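Unpicking Gavwood

I came home from Claltmont in May with a bag of wool I didn't need and a problem I'd paid money for. The problem was a needlepoint canvas, half stitched, rolled up in a pillowcase and sold to me by a woman who seemed very glad to see the back of it. A big old house on a hill, a line of poplars, a pond with what I took for swans. The name Gavwood was penciled along the selvage, and under it, in another hand, the word "blues" with two question marks.

If you stitch, you already know why I bought it. If you don't, well, imagine finding a novel with the last half blank and a note inside saying you're welcome to write it yourself. I had the thing on my kitchen table before I'd taken off my coat.

The first surprise was that whoever started Gavwood had started in the sky. I was taught to begin in the middle, or at least somewhere with a bit of detail, and to save the big dull background for winter evenings when there's something decent on the radio. This person had gone straight for the clouds and done every last bit of them, row after row of basketweave, beautifully even. Then came the roof, also lovely. Then, just at the upstairs windows, the stitches changed. They got tighter and they leaned a little, and the yarn was a different blue.

Two people, then! I was completely delighted and also a bit sick, since there was nothing to be done about the second person except unpick them or live with them.

I did what I always do when I'm stuck, and called Rodica Vasiliu. Rodica has been repairing needlework for longer than I've been doing it, mostly chair seats and church kneelers, and she taught the evening class where I learned. She has a way of turning a piece over and reading the back before she'll even glance at the front, and she did it with mine, holding it up against the window in her workroom while I stood around eating her walnut cookies.

"Right-handed, then left-handed," she said. "And the second one was in a hurry."

She showed me how the tails had been run in under the finished rows, all in one direction for the sky and all in the other for the windows. Once I'd seen it I couldn't stop seeing it. I went home and turned over everything I've ever made, and I'm sorry to report that I leave my tails going every which way, like hay.

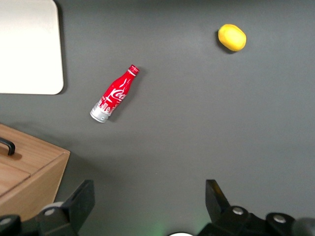 Anyway, the blues. There were five of them in the painted canvas, by my reading, and the yarn that came in the pillowcase covered only two. No labels, no bands, nothing to say who made them or when. I laid the loose strands on a white dish towel by the back door and looked at them in the morning, and then again at four in the afternoon, and they looked like different yarns. One of them went practically green. I'd always thought people who fussed over daylight were putting it on a bit. I take it back.

Matching old wool is a game you mostly lose. The dye has faded in the part that's been out in the light, and it hasn't faded in the part that was rolled up, so even if you found the very same skein it would be wrong somewhere. Rodica's advice was to match the front, as it is now, and forget what it used to be. She also told me to buy more than I thought I'd need, all at once, from the same dye lot, and to stop washing my hands with that lemon soap before I stitched. (It leaves a film, apparently. I've switched.)

I tried three shops and a lot of squinting at my computer screen, where every blue is the same blue. In the end it was a small dyer called Radu that got me out of trouble. They do a crewel-weight wool you can strand together, so if the shade you want falls between two others you thread one ply of each and cheat. I ordered 14 skeins. The parcel came wrapped in tissue and I left it sitting on the sideboard for a whole evening because I wanted to be properly awake when I opened it.

Blending plies is slow going. You strip the strands apart, lay them side by side, smooth them down and thread them up, and you can only use a short length before the wool goes thin from being dragged through the canvas. I cut mine to the distance from my wrist to my elbow. But the effect is gorgeous. The pond has a kind of flicker in it that I'd never have gotten from a solid color, and the join at the windows went from a hard line to something you'd have to hunt for.

Which brings me to the question of unpicking. I'd gone back and forth for weeks over those leaning stitches. Part of me wanted them out. They pulled the canvas out of square, and they were, to be blunt, not very good. I got as far as snipping one row, with my little stork scissors, from the back, lifting out the bits with tweezers. It took an entire evening and I felt like a burglar.

So the rest of the windows stayed. I can't give you a noble reason. I liked them better once some of them were gone. You could see the person had been trying to get the curtains in, a few cream stitches that weren't on the painted canvas at all, and I thought anybody who sneaks their own curtains into a house deserves to keep them. I put the row back in as close to their tension as I could manage, which meant pulling tighter than I like and holding my breath.

The poplars were pure pleasure. I did them in an upright stitch for a bit of texture, which the designer certainly didn't intend and which Rodica calls "showing off in the shrubbery." The swans turned out to be geese. I'd stitched one entire neck before I noticed it was far too short, and there followed a bad quarter of an hour with the tweezers.

Then the grass! I've complained about grass in these pages before and I'll go on complaining. There is such a lot of it, and it's all one green, and you can't rush because the minute you rush you pull, and the minute you pull the whole hill starts sliding toward the corner. I used my big Erkmont floor stand for that section, the one with the clamp that bites, and kept both hands free, one above and one below. My back was grateful. My cat, who had thought of the canvas as a sort of roof, was less so.

From opening the pillowcase to the last stitch took me 11 months. Then it went back to Rodica for blocking, since I don't trust myself with a board, rustproof pins and somebody else's hundred hours. She dampened it, squared it up along the lines she keeps drawn on her board, pinned it every inch, and told me to go away and leave it alone until it was dry through. I called twice to ask. She didn't pick up the second time.

It's still a hair out of true on the left, where the second stitcher's windows are. Rodica offered to have another go and I said to leave it. We've been arguing about what it should become. She says a cushion, because needlepoint is tough and ought to be sat on. I say it's going on the wall in the hall, away from the sun, with a plain oak frame and no glass so you can get your nose right up to it.

I've kept the leftover yarn in the old pillowcase, both lots, with a card saying which strands I blended for the pond and the roof. And I've written the Radu shade numbers along the selvage in pencil, next to "blues," and rubbed out one of the question marks.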